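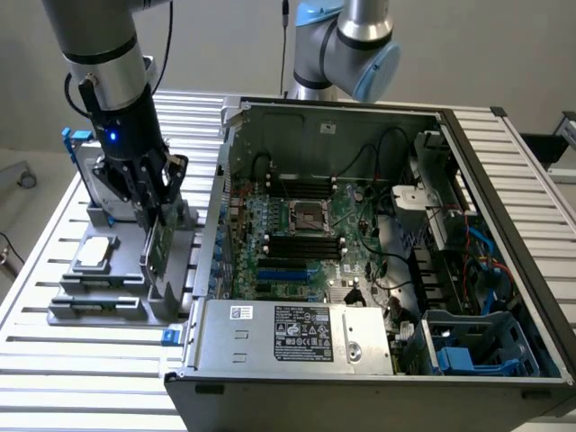
Figure 11. Two-arm cell with the left gripper holding an expansion card above the parts fixture.

4.2 Preparing an insertion trial

This section covers the set-up used for the Dimlow card insertion results. Complete the arm calibration in 4.1 first.

1. Lay the tower on its side on the slotted table with the side panel removed and the motherboard facing up. Clamp the chassis to the table profiles.

2. Place the parts fixture to the left of the tower. Seat each part fully in its recess. The processor goes in the square pocket and the hard drive stands upright at the back.

3. Route loose cables clear of the target slot. A cable lying over the slot invalidates the trial.

4. In Dulteo, load the Worker profile for the left arm and set the park pose for the right arm.

5. Zero the wrist force reading with the gripper open and empty.

6. Start the grasp routine. The card must hang vertically between the fingers before the approach begins. If it is tilted, release it and repeat from step 5.

7. Run the insertion and save the force log under the trial number.

CAUTION: Keep hands out of the chassis while either arm is enabled. Parking an arm does not remove power from it.

NOTE: The search stops at 42 N. Do not raise this limit to complete a failed trial. Record the failure and reset.

NOTE: The reference set contains 1295 scored trials out of 2000 attempts. Attempts with a cable fault or a tilted grasp were left out of scoring. Labeling rules are in Appendix C (L. Oosthuizen, June revision).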